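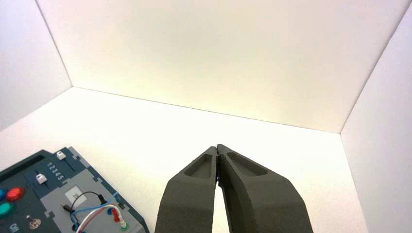 Photo: Jhosep Bermúdez

I have wanted to see inside Baturon ever since my aunt gave me one of their blankets as a wedding present, and on the Friday of the April open day I finally got there, an hour early and in completely the wrong shoes. If you have only ever driven past on the Drimura road you will know the chimney and the long brick wall. Go through the archway and there's a cobbled yard with a stream running down one side of it, and then the noise hits you. I loved it before I had even been given my sticker.

Our guide was Gilberto Mosquera, who started in the spinning room straight from school and now looks after the looms. He talks fast and walks faster. There were a dozen or so of us trotting after him, including a retired couple who had brought their own magnifying glass (very wise, I was jealous by the second room).

You start in the wool store, up a flight of outside steps. The bales are stacked nearly to the beams and the smell is glorious, a bit like a wet dog that has been rolling in a hayfield. Gilberto pulled a handful out of an open bale and passed it round, and my hands were soft for the rest of the day. He showed us how to draw a single lock out and stretch it against the light to look for the weak place where the sheep had been ill or hungry. Ours had one! A hard winter, he thought, then a good spring after it.

Next door is the dye house, and I could happily have stayed there until closing. The mill used to send all its yarn away, but a few years ago it took on the old Khoury dye works, recipe books and all, and those books are laid out in a glass-topped case by the door. They are wonderful. Every page has a twist of yarn stitched to it and a recipe in brown ink, with crossings-out and rude remarks in the margins about whoever did the last batch. One green is simply labelled "never again". The dyer lifted the lid on a vat of navy for us and there was a great gasp of steam, and when it cleared we all leaned in at once like children round a birthday cake.

What surprised me was how much of the matching is still done by eye. A sample gets dried, taken to a north-facing window and held against the old one, then taken to another window and held up again. If two people disagree they go and fetch a third. There is a gadget that gives a reading too, and they do use it, but the window seems to have the final say.

Carding and spinning are in the long room over the stream. The carding machine takes up most of one wall and turns a cloud into a sort of soft rope, and the spinning mule then goes in and out, in and out, across the floor, drawing 200 threads at a time. I stood at the rope barrier with my mouth open. A man beside me said it was better than the seaside. A good cone from this room holds 1000 metres of yarn, and you can pick one up in one hand.

Then the looms. You get earplugs in a little paper packet, and you do need them. Gilberto gave up talking and did it all by pointing: the warp coming off the beam, the weft going across, a broken end found and knotted in the time it takes me to thread a needle. On the biggest loom they were weaving the Nusia, the check with the mustard line in it, which is the very blanket I own. I may have shouted this at several strangers. None of them could hear me.

Finishing is quieter and, for me, the biggest eye-opener. Cloth comes off the loom stiff and a bit greasy, more like sacking than anything you would want over your knees, and it is the washing and the brushing that make it lovely. There was a length from before and a length from after on the table and I would never have guessed they were the same cloth. Two menders work by the window going over every piece by hand, finding faults with their fingertips. One of them let me try. I found nothing at all, she ran her palm over the same patch and stopped three times.

We ended in the old counting house, where there is tea and a very decent ginger cake, and a shop selling ends of line. The full-size blankets are not cheap, but the offcuts basket is a joy and I came away with enough for two cushions and a hot water bottle cover. There is also a small display about the families who worked here, with wage books and a lovely photograph of an outing to the coast, everybody in hats.

A few practical things. Tickets are 4 pounds and under-twelves go free. The tour takes most of two hours with plenty of standing, and the outside steps to the wool store are steep, though they will bring a tray of fleece down to you if you ask at the gate. Wear flat shoes with a proper sole. The 495 bus stops opposite the archway and the car park fills up by half past ten. They hope to run another open day in the autumn, when the dye house should be doing the reds, and I have already put my name on the list by the till.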